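Progress report no. 3 to the Szekeres Fund
Gripper comparison for small-parts sorting
Prepared by Abdul-Rahman Aryee, Drunent
7th April

Period covered

This report covers the work done since the February report. The second report ended with both arms mounted and the first set of fingers fitted, and with the controller question still open. The controller question is now closed and most of the gripper testing for the first two finger types is done. The third type is late.

Summary of status

Enclosure and mounting: complete.
Controller selection: complete, Zivis board chosen.
Finger type A (angular, hard tip): testing complete.
Finger type B (angular, rubber-faced): testing complete except flat items.
Finger type C (thin blade): not started, parts on order.
Camera placement: one position fixed, second position under discussion.
Spending: within the approved amount for the period.

Controllers

We ran the Zivis and Cindik boards on the same pair of arms with the same motion files. Each board drove the arms for five working days. The Cindik board is easier to set up and its software is better documented. Its problem is timing when both arms move at once. With one arm running, the two boards behaved the same. With both arms running, the Cindik board dropped commands to the wrist joint often enough that the operator had to stop and re-home the arm several times a day. We sent logs to the supplier and got a firmware update, which helped but did not remove the fault.

The Zivis board did not drop commands in this test. It took longer to configure, and one of the two we bought arrived with a bad connector and had to be exchanged. We have settled on Zivis for the rest of the project. The Cindik boards will be kept as spares for single-arm work.

Gripper tests so far

Each finger type is tested on the same group of items: small boxes, a small labeled part, single cards and a flat translucent square. An item counts as picked if it is lifted, carried to its compartment and released without being dropped or bent. Each finger type gets 390 attempts, split evenly between the arms, with the item turned to a different angle each time.

Type A did well on boxes. The hard tips hold straight sides firmly and release cleanly. They did poorly on cards. The tip either slid over the card or pushed it along the table until it met something. Most of the failures for type A come from this one cause.

Type B holds boxes as well as type A does and is more forgiving when the arm arrives slightly off center. The rubber face wears. By the end of the run the lower edge on the left arm had rounded and we replaced it. I would like to repeat part of the box test with worn faces before we recommend this type, as a customer will not change them every week. On cards type B is better than type A but still not good enough to use. Our target was 60 percent of single cards picked on the first attempt and we are short of it.

Cards remain the hard case. A card lying flat on wood gives the fingers almost nothing to get under. Two things helped in informal trials. One was letting a card overhang a second card by a small amount, so that there is a lip. The other was a slower approach with the last part of the motion nearly level. We have not put either into the formal test yet — they change the conditions, and the earlier runs would have to be redone to compare fairly.

Camera

The fixed camera has a clear view of the tray and the middle of the table. It loses the fingertips when an arm reaches across and its own wrist gets in the way. A second camera mounted low on the opposite side would fix this, but there is little room for it inside the enclosure. I will bring a proposal with costs to the next review.

Problems and delays

The type C fingers were due before this report and have not arrived. The shop has given us a new date, and if it holds we lose no time overall, as the remaining type B runs can be done first.

We lost two days to a loose base mount on the right arm. It showed up as a slow drift in the pick position and took a while to trace. All mounting bolts are now checked at the start of each session and the check is written in the log.

Plan for next period

Finish the type B flat-item runs. Repeat a part of the box test with worn rubber faces. Fit type C and run the full set. Decide on the second camera. Write up the card approach tests as a separate short note so that they do not get mixed in with the main comparison.

Requests

We ask for approval to move the unspent part of the travel line to finger materials. The total does not change. We also ask that the review be held at our site, so that the reviewers can watch both arms run on the Zivis board.

Layout for the two-arm runs

Both arms are mounted on the front rail so that either one can reach the storage tray and the middle of the table, and the layout will stay as it is until type C is finished. The tray has an L shape, which gives us compartments at different distances from the arms without having to move it between runs. Boxes go in the back row, and at present the red and white box is next to the small black part with the printed label, with the blue and white box at the right end. The green cards are kept on the bare wood in front of the translucent square, where the right arm comes in from the side. The stack is fanned slightly, so the edges overlap and there is a lip of the kind described under the gripper tests. For the formal single-card runs the cards will be laid out one at a time. The purple cables are the next thing to tidy — the left one hangs in a loop below the front rail and should be clipped up before the reviewers come.
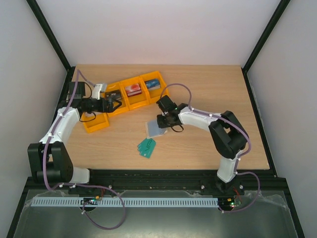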